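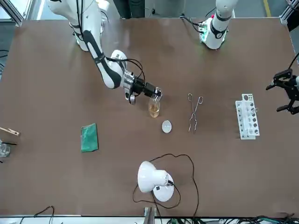 감식초를 빚는 사람, 조테오 대표 인터뷰

조테오의 발효실은 시나가 마을 끝, 예전에 농협 창고로 쓰던 건물에 있다. 문을 열면 신 냄새가 먼저 나온다. 대표는 익숙해져서 모르겠다고 했지만, 옷에 밴 냄새는 집에 돌아온 뒤에도 남아 있었다. 인터뷰는 2021년 6월 7일 오후, 발효실 옆 사무실에서 했다.

대표는 원래 식초와 관계없는 일을 했다. 도시에서 인쇄소 기획 일을 하다가 부모가 짓던 감나무밭을 물려받으면서 내려왔다. 처음에는 생과를 팔 생각이었다고 한다.

"첫해에 감을 따 놓고 보니 절반은 상처가 있어서 시장에 못 냈어요. 어머니가 그걸 항아리에 넣으라고 하셨어요. 우리 집은 늘 그렇게 했으니까요. 저는 반쯤 버린다는 생각으로 넣었고요."

그 항아리는 다음 해 여름까지 그대로 두었다. 뚜껑을 열어 맛을 보니 시기만 하고 향이 없었다. 어머니는 괜찮다고 했고 대표는 괜찮지 않다고 생각했다. 그때부터 다른 집 식초를 얻어다 먹어 보기 시작했다.

감 고르기와 첫 발효

감은 11월에 딴다. 서리를 한 번 맞은 것을 좋아하는 집도 있지만 조테오는 서리 전에 딴 것을 쓴다. 꼭지를 떼고 마른 천으로 닦은 다음 통째로 항아리에 넣는다. 물로 씻지 않는 이유를 묻자 대표는 껍질에 붙은 효모 이야기를 한참 했다.

"씻어서 해 본 적도 있어요. 안 되는 건 아닌데 시작이 늦어요. 늦으면 그 사이에 곰팡이가 앉고요. 그래서 밭에서부터 흙이 안 묻게 따는 게 더 중요합니다. 떨어진 감은 아예 안 씁니다."

항아리는 제카라는 옹기 공방에서 맞춘다. 입이 넓고 어깨가 낮은 모양이다. 시중 항아리보다 비싸지만 안을 닦기가 편하고, 표면에 생기는 막을 걷어 내기도 수월하다고 한다. 항아리 위에는 면포를 덮고 고무줄로 묶는다. 고무줄은 삭아서 자주 갈아야 한다. 초파리 때문에 면포를 두 겹으로 하는데, 그래도 여름에는 들어간다고 했다.

감이 무르면서 알코올이 먼저 생기고, 그다음에 초산 발효로 넘어간다. 첫 단계가 끝나는 데 약 3개월이 걸린다. 이때 건더기를 걸러 내고 맑은 술만 다른 항아리로 옮긴다. 거르는 일이 가장 힘들다. 짜면 빨리 끝나지만 탁해지고 떫은맛이 나와서, 자루에 담아 매달아 놓고 저절로 떨어지기를 기다린다.

"손님들은 오래 묵힌 걸 물어보시는데, 저는 거르는 날이 맛을 정한다고 봅니다. 급하게 한 해에는 끝까지 텁텁했어요. 묵힌다고 그게 없어지지 않더라고요."

실패한 해

잘 안 된 해도 있었다. 창고로 옮긴 첫 겨울에 벽 쪽 항아리들이 식으면서 발효가 멈췄다. 대표는 봄에 온도가 오르면 다시 시작될 줄 알았는데, 그중 몇 개에서 시너 같은 냄새가 났다. 전부 밭 가장자리에 버렸다. 그 뒤로 벽에 단열재를 대고 항아리를 벽에서 띄워 놓았다.

산도를 재기 시작한 것도 그 무렵이다. 그전까지는 혀로만 판단했다. 지금은 옮겨 담기 전과 병에 넣기 전에 측정하고, 공책에 날짜와 함께 적는다. 공책에는 숫자 말고도 날씨, 냄새, 막의 색깔 같은 것이 적혀 있다. 글씨가 작아서 본인도 가끔 못 읽는다고 한다.
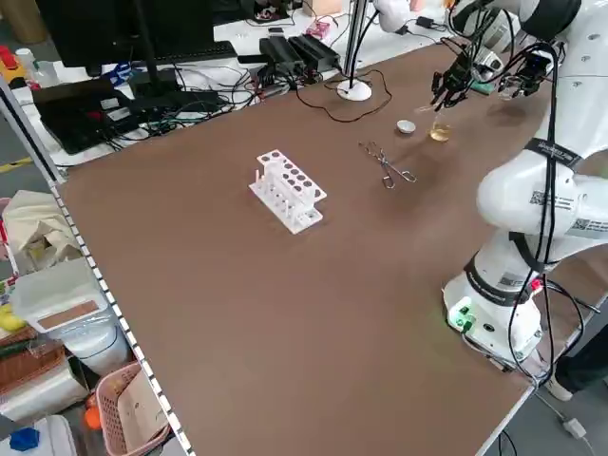
"혀는 아침하고 저녁이 달라요. 점심에 김치찌개 먹고 맛을 보면 다 싱겁습니다. 그래서 숫자를 먼저 보고 나중에 맛을 봐요. 순서를 바꾸면 맛에 숫자를 맞추게 되니까요."

법에서 정한 산도만 넘으면 팔 수는 있다. 대표는 거기서 더 기다리는 편이다. 산도가 먼저 오르고 향은 늦게 따라온다는 것이 그의 설명이다. 조테오의 기본 제품은 2년을 묵힌 것이고, 따로 주문을 받는 것은 5년짜리다. 5년짜리는 색이 진하고 단맛이 조금 돈다. 찾는 사람이 많지 않아 조금씩만 남겨 둔다.

파는 일

판매는 대부분 컬텔이라는 직거래 장터를 통해 한다. 처음에는 병 모양 때문에 고생했다. 길쭉한 병이 예뻐서 골랐는데 택배로 보내면 목이 깨졌다. 지금은 짧고 두꺼운 병을 쓴다. 마개도 코르크에서 돌려 닫는 것으로 바꿨다.

손님이 가장 많이 묻는 것은 바닥에 가라앉은 것이 무엇이냐는 질문이다. 끓이지 않은 식초라 보관하는 동안 막이 생기거나 찌꺼기가 가라앉을 수 있다. 상품 설명에 써 두었지만 전화는 계속 온다.

"흔들어 드셔도 되고 위만 따라 드셔도 된다고 말씀드려요. 그래도 찜찜하다고 하시면 바꿔 드립니다. 돌아온 병은 제가 집에서 먹고요."

어떻게 먹는 것이 좋은지도 물었다. 대표는 물에 타서 마시는 것을 그다지 권하지 않는다. 빈속에 마시고 속이 쓰리다는 연락을 받은 적이 있어서다. 본인은 오이무침과 미역냉국에 가장 많이 쓰고, 겨울에는 간장과 섞어 굴을 찍어 먹는다. 감식초는 곡물 식초보다 순해서 양을 조금 더 넣어야 간이 맞는다고 했다.

어머니는 지금도 따로 항아리 하나를 담근다. 거르지 않고 오래 두는 옛날 방식이다. 대표가 만든 것과 나란히 상에 올리면 친척들은 어머니 것을 먼저 비운다고 한다.

"제 것은 팔기 좋은 맛이고 어머니 것은 먹던 맛이죠. 어머니 방식으로 항아리 4개를 더 해 보고 있는데 아직 비슷하게도 안 나옵니다. 어머니한테 여쭤보면 그냥 두면 된다고만 하세요."

올해는 감꽃이 늦게 피었다. 꽃이 필 무렵 비가 잦아서 열매가 얼마나 달릴지는 장마가 지나야 알 수 있다. 인터뷰가 끝나고 대표는 가지를 묶으러 밭으로 올라갔다. 발효실 견학은 받지 않고, 밭은 감 따는 철에 미리 연락하면 둘러볼 수 있다.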